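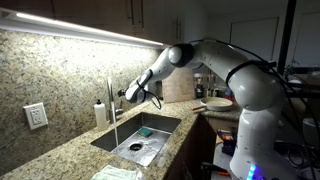 로봇조작실습 (여름 계절학기) 강의노트 4
주제: 싱크대 과제 I. 좌표계, 접촉, 그리고 물
담당: 데스피나 아브람 / 실습 조교: 아베네제르 모게스
최종 수정 2021년 7월 11일

4.0 들어가기 전에

3주차 과제 채점이 끝났습니다. 블록 쌓기는 대체로 잘했습니다. 블록은 마르고 단단하고 모서리가 직각이며, 학생에게 원한이 없습니다. 이번 주부터 다루는 물체는 이 네 가지 성질을 하나씩 포기합니다.

싱크대 과제의 정식 명칭은 "가정 환경에서의 접촉 기반 조작"입니다. 수강 편람에는 그렇게 적혀 있고, 작년 수강생들은 설거지라고 불렀습니다. 엄밀히 말해 설거지까지는 가지도 못합니다. 이번 주에 할 일은 수전 손잡이를 움직여 물을 틀고 잠그는 것, 그리고 싱크볼 바닥의 스펀지를 집어 카운터에 올려놓는 것입니다. 여섯 살 아이가 의자를 딛고 올라서면 할 수 있는 일입니다. 여러분에게는 두 주를 드립니다.

준비물: 노트, 지난주에 저장한 캘리브레이션 파일, 젖어도 되는 신발.

4.1 좌표계를 다시 봅니다

이 과목에서 쓰는 좌표계는 다음과 같습니다.

B: 로봇 베이스
E: 엔드이펙터(그리퍼 끝)
C: 카메라
S: 싱크. 원점은 배수구 중심, z축은 위쪽

목표 자세는 S에서 정의하고 명령은 B에서 내립니다. 따라서 필요한 것은 T_BS이고, 카메라로 싱크를 관측한다면

T_BS = T_BC · T_CS

입니다. T_BC는 핸드아이 캘리브레이션에서 옵니다. 3주차에 "대충 맞는 것 같다"고 보고서에 쓴 조는 이 식에서 대가를 치르게 됩니다. 회전 오차 θ(라디안)가 있으면 거리 d만큼 떨어진 점에서 위치 오차는 d·θ 정도가 됩니다. 블록 실습에서는 팔 가까이에서만 작업했으니 티가 나지 않았습니다. 싱크볼 바닥은 멀고, 깊고, 벽으로 둘러싸여 있습니다.

원점을 배수구로 잡은 이유를 매년 질문받습니다. 싱크볼의 모서리는 정의가 모호해서 조마다 다른 점을 찍습니다. 배수구는 원이고, 원의 중심은 다 같이 합의할 수 있습니다. 원점에 음식물이 껴 있을 수 있다는 점은 수학적으로 문제가 되지 않습니다.

4.2 반사와 깊이 센서

스테인리스는 깊이 센서가 싫어하는 재질입니다. 젖은 스테인리스는 더합니다. 구조광 방식이든 능동 스테레오 방식이든, 투사한 패턴이 거울처럼 튕겨 나가면 센서는 값을 못 내거나 엉뚱한 값을 냅니다. 후자가 더 나쁩니다. 빈 값은 코드에서 걸러지지만, 자신 있게 틀린 값은 그대로 계획기에 들어가 팔을 싱크 바닥 아래로 보내려 합니다.

상부장 밑의 LED 조명도 변수입니다. 켜면 백스플래시가 밝아지고 카메라 노출이 그쪽을 따라가며, 끄면 싱크볼 안이 어둡습니다. 데이터를 모을 때 조명 상태를 반드시 기록하십시오. Trarden 조는 작년에 조명을 켠 채로 학습하고 끈 채로 시연했습니다. 발표 자료에는 "일반화 성능에 개선의 여지가 있음"이라고 적혀 있었습니다.

권장하는 처리 순서:

1) 바닥 평면은 매번 추정하지 말고 캘리브레이션 때 한 번 재서 고정합니다.
2) 스펀지는 색으로 먼저 찾습니다. 초록과 노랑은 은색 바닥 위에서 잘 보입니다. 고마운 일입니다.
3) 찾은 픽셀의 광선을 고정한 바닥 평면과 교차시켜 위치를 얻습니다. 스펀지 두께의 절반을 z에 더하는 것을 잊지 마십시오.
4) 깊이 값은 마지막 검산에만 씁니다.

4.3 수전 손잡이

손잡이는 1자유도 기구입니다. 그리퍼가 손잡이를 꽉 쥐면 팔과 손잡이가 폐쇄 사슬을 이루고, 위치 제어만으로 호를 그리게 하면 호의 중심 추정이 조금만 틀려도 내부 힘이 커집니다. 이 상황에서 물러나는 쪽은 팔이 아닙니다. 크롬 손잡이를 새로 주문하는 일은 행정실에서도 이제 반기지 않습니다.

해결책은 임피던스 제어입니다.

F = K(x_d − x) + D(ẋ_d − ẋ)

손잡이가 움직이는 방향으로는 K를 크게, 호의 반지름 방향으로는 K를 작게 둡니다. 제어 주기는 50 Hz로 통일합니다. 이것은 정책이 목표 x_d를 보내는 주기이고, 관절 수준의 제어기는 훨씬 빠르게 따로 돕니다. 두 루프를 하나로 합치겠다는 제안이 매 학기 나오는데, 합치지 마십시오.

또 하나의 방법은 쥐지 않는 것입니다. 그리퍼를 닫고 손가락 끝으로 손잡이를 밀면 폐쇄 사슬이 생기지 않습니다. 품위는 없지만 잘 됩니다. 다만 미끄러질 수 있으므로 접촉점을 손잡이 끝 가까이에 두되, 끝을 벗어나지 않게 여유를 두십시오. 보고서에는 어느 쪽을 골랐는지, 왜 골랐는지를 쓰면 됩니다. "쥐는 코드가 안 돌아가서"도 이유로 인정합니다. 단, 안 돌아가는 로그를 첨부해야 합니다.

4.4 스펀지

스펀지는 변형체이고, 물을 먹으면 질량과 강성이 함께 바뀝니다. 파지력을 올리면 덜 미끄러지는 대신 물이 짜져 나오고, 물이 나오면 부피가 줄어 다시 미끄러집니다. 이 되먹임을 모델링하고 싶은 사람은 대학원 상담 시간에 오십시오. 이번 주에는 다음 정도로 충분합니다.

위에서 수직으로 접근합니다. 싱크볼 벽 쪽에 붙은 스펀지는 그리퍼를 벽과 나란하게 돌려 손가락이 벽과 부딪히지 않게 합니다. 손가락 폭이 목표 폭보다 좁아지면 빈손이라고 판정하고 다시 시도합니다. 집은 뒤에는 싱크볼 안에서 잠깐 멈췄다가 올리십시오. 멈추지 않고 올린 조의 물은 카운터를 지나 키보드로 갔습니다.

4.5 데이터

정책 학습에 쓸 시연 데이터는 공용 폴더에 있습니다. 폴더 이름은 Văduva입니다. 첫 글자 다음의 ă 때문에 스크립트가 죽는다는 신고가 들어오고 있는데, 경로를 UTF-8로 읽으면 됩니다. 폴더 이름을 바꾸지 마십시오. 작년에 누가 바꿨고, 다른 조의 스크립트가 전부 죽었습니다.

전체 시연은 1,628개입니다. 이 가운데 성공 표시가 있고, 시각 동기가 맞고, 조명 상태가 기록된 것은 306개입니다. 나머지가 왜 빠졌는지는 폴더 안의 제외 목록에 사유가 적혀 있습니다. 읽어볼 만합니다. "조작자가 전화를 받음"과 "물을 안 틀었음"이 특히 교훈적입니다.

여기서 생각해 볼 문제가 있습니다. 성공한 시연만으로 모방학습을 하면 정책은 실패에서 회복하는 법을 본 적이 없습니다. 스펀지를 한 번 놓치는 순간 관측이 학습 분포를 벗어나고, 그 뒤의 행동은 갈수록 창의적으로 변합니다. 제외된 시연 중에 한 번 놓쳤다가 다시 집은 것들이 있습니다. 이것을 넣을지 뺄지 조별로 정하고, 넣었다면 어느 구간을 썼는지 밝히십시오.

시연을 추가로 모으는 것은 자유입니다. 조작기 예약은 모게스 조교에게 하십시오. 예약표에 이름만 쓰고 안 오는 경우가 두 번 쌓이면 조교가 예약표에서 이름을 지우는데, 항의해도 다시 써 주지 않습니다.

4.6 안전과 예절

물과 전기를 함께 다룹니다. 백스플래시의 콘센트에는 아무것도 꽂지 마십시오. 노트북도, 충전기도, 커피포트도 안 됩니다. 케이블은 팔 바깥쪽으로 돌리고, 손목을 끝까지 돌려 보면서 걸리거나 당겨지지 않는지 확인한 다음 프로그램을 실행합니다. 그리퍼 아래로 늘어지는 선은 싱크볼 안으로 내려갈 때 수전에 걸리기 좋은 위치에 있습니다.

팔이 움직이는 동안 싱크에 손을 넣지 않습니다. 스펀지 위치를 조금만 고쳐 주고 싶은 마음이 들 텐데, 비상정지를 누르고 나서 고치십시오.

물은 가늘게 틉니다. 배수구가 막히지 않았는지는 시작 전에 눈으로 봅니다. 공구는 베이스 옆 흰 테이블에서 쓰고, 도마와 프라이팬은 원래 있던 자리에 둡니다. 이 물건들은 충돌 모델에 들어가 있습니다. 프라이팬을 옮기면 로봇은 옛 자리의 프라이팬을 정성껏 피하면서 새 자리의 프라이팬을 칩니다.

4.7 과제 (조별)

과제 가. T_BS를 구하고, 배수구 중심과 싱크볼 네 모서리 부근에서 오차를 측정하시오. 오차가 베이스에서 멀수록 커지는지 확인하고 4.1의 식과 비교하시오.

과제 나. 손잡이를 움직여 물을 틀고 잠그시오. 반지름 방향 강성을 두 가지 값으로 바꾸어 가며 접촉력 그래프를 제출하시오. 세로축에 단위를 쓰시오. 지난 과제에서 단위 없는 그래프를 낸 조가 스스로를 알고 있으리라 믿습니다.

과제 다. 스펀지를 집어 카운터에 놓으시오. 스펀지의 시작 위치는 시연 당일 조교가 정합니다. 조교와 협상할 수 없습니다.

과제 라 (선택). 물을 튼 상태에서 과제 다를 수행하시오. 물줄기가 스펀지를 가리는 경우의 처리 방법을 한 쪽 이내로 설명하시오.

시연은 8월 첫 수업 시간에 합니다. Pravska 조가 먼저, 다음이 Trunlow 조이고 나머지는 추첨입니다. 한 조에 시도는 세 번이며, 재부팅은 시도에 포함됩니다.

4.8 다음 시간

싱크대 과제 II: 접시. 미리 읽어 올 것은 강의노트 2의 마찰 원뿔 부분입니다. 접시는 플라스틱으로 준비합니다. 도자기 접시로 하던 시절의 기록은 강의노트 부록에 있습니다.

질문은 수업 게시판에 올려 주십시오. 로그 전체를 본문에 붙여 넣지 말고 파일로 첨부하고, 제목에 "급함"이라고 쓰지 마십시오. 다들 씁니다.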